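4. Recording demonstrations with the hand-held gripper

This section covers the recording of demonstrations by hand. For recording by remote control from the Plandska console, see section 5. Both methods produce the same kind of file, and the Orklow controller can train from a mix of the two.

Read section 3 (Charging and pairing) first. The gripper must be paired with the recorder before any of the steps below will work.

4.1 Before you start

1. Clear the table. Remove anything that is not part of the task, including cups, tools and loose cable.

2. Set the room lights the way they will be when the robot does the job. If the robot will run under ceiling lights only, close the blinds.

3. Wipe the camera cover with the dry cloth supplied. Do not use glass cleaner.

4. Turn on the recorder, then the gripper. The status light on the gripper goes from amber to green when the two are connected.

5. Check the free space on the recorder. One hour of recording takes up 18 GB.

Note: If the status light stays amber for more than 60 seconds, turn both units off and repeat step 4. If it still does not turn green, pair the units again.

4.2 Checking the fingers and pads

Do this at the start of every session and again whenever you change pads.

1. Squeeze the trigger all the way and let go. The fingers should close and open without catching.

2. Look at the contact face of each pad. A little roughness along the edges is normal wear. Replace the pad if the covering has lifted from the block, or if you can move it with a fingernail.

3. Check that the pad blocks do not rock on the fingers. If one does, tighten its screws a quarter turn at a time with the small driver. The holes in the plastic will strip if you force them.

Caution: Keep your free hand out of the gap while squeezing the trigger. The linkage can pinch.

Pads may be changed singly. However, the two sides will then grip a little differently, and demonstrations recorded before and after the change should be kept in separate folders. Write the date of the change in the pad log.

4.3 Setting the open position

The recorder needs to know where fully open is. It works out every other finger position from that reading, so an error here carries through the whole session.

1. Hold the gripper low over a bare part of the table, with nothing between the fingers.

2. Let go of the trigger completely. Do not push the fingers apart by hand.

3. Press and hold the side button until you hear one long tone.

4. Look at the preview on the recorder. Both fingers should be in view at the bottom of the picture, with bare table between them.
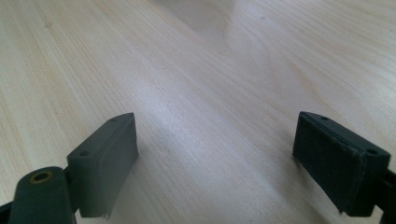
Dirk Baert wrote from the Willems site that his group skipped this step after lunch breaks for most of June, thinking the morning reading would hold all day. It did not. They had to throw out 61 demonstrations in which the recorded opening drifted a little wider each afternoon, and the robot trained on them kept letting go of parts too early. He asked us to say plainly in the manual that the open position must be set again after any break in which the gripper has been turned off.

It must. Repeat steps 1 to 4 each time the gripper is turned on, even if it was off for only a minute. The recorder does not keep the reading from the session before.

5. Squeeze the trigger until the pads meet, then press the side button once. You will hear two short tones. This sets the closed position.

6. Open and close the fingers slowly a few times and watch the bar on the recorder. It should move evenly from one end to the other. If it jumps or stops short, start again from step 1.

Note: Light-colored and glossy tabletops reflect the room lights. A soft bright patch in the preview does no harm. If the glare is strong enough to hide the grain or pattern of the surface, move the lamp or turn the table.

4.4 Recording a demonstration

1. Place the parts in their starting positions.

2. Hold the gripper at the start height. This is your choice, but use the same height for all demonstrations of one task.

3. Press the side button once. Wait for the tone before you move.

4. Carry out the task at a steady pace, slower than you would with your bare hand. Let the fingers come to a full stop around the part before you lift it.

5. When the part is in place, open the fingers fully and lift straight up. Hold still for a moment.

6. Press the side button again to end the demonstration.

7. On the recorder, choose Keep or Discard. Discarded demonstrations cannot be brought back.

Record at least 8 demonstrations before you run the first training check. This is enough to find a bad open position or a badly placed camera, but it is not enough to train on. Most pick-and-place tasks need many more, and tasks where two parts must fit together need more again.

Vary the starting position of the parts a little between demonstrations. If the part always starts on the same spot, the robot will learn the spot and miss the part when it is somewhere else.

Caution: Do not correct a mistake in the middle of a demonstration unless you want the robot to learn the correction. If you drop a part by accident, end the recording and choose Discard. Planned recoveries are covered in 4.6.

4.5 Common problems

The tracking warning sounds during recording.
The camera has lost its place. This happens when the gripper moves too fast, or when the view is filled by a plain surface with little to follow. Slow down. If the warning keeps coming back, put one or two Nollerska marker sheets at the far side of the table, flat, where the gripper will not touch them. Leave them in the same place for the whole set.

The finger bar on the recorder moves when the trigger does not.
Check for a loose pad block (4.2, step 3). Then set the open and closed positions again.

The part slips in the robot's grip but not in yours.
Compare the pads on the hand-held gripper with those on the robot. They should be the same type and about equally worn. When recording, you may also be squeezing harder through the trigger than the robot is set to do - see Grip force in section 7.

One finger touches the part before the other.
A small difference is fine. If the part is pushed sideways each time, practice lining up the middle of the gap with the middle of the part before you close. Watching the preview helps at first, but most people find it easier to look at the parts themselves after some practice.

The file will not open on the controller.
The demonstration was probably not closed properly. Put the card back in the recorder, open the Files page and choose Repair.

4.6 Recording a recovery

A recovery shows the robot how to get out of trouble. Record these only after the plain demonstrations work.

1. On the recorder, set the type to Recovery.

2. Put the part and the gripper in the bad position before you press the side button. For example, lay the part on its side, or hold the gripper too far to the left.

3. Record from there to the end of the task in the usual way.

Keep recoveries short, and do not record the mistake that led up to them.

4.7 Ending the session

1. Let go of the trigger and wait for the fingers to open.

2. Turn off the gripper, then the recorder. Do not remove the card while the recorder light is flashing.

3. Copy the files to the controller and check that the number of demonstrations matches the count on the recorder.

4. Store the gripper in its case with the fingers open. Pads left pressed together take a set and will need replacing sooner.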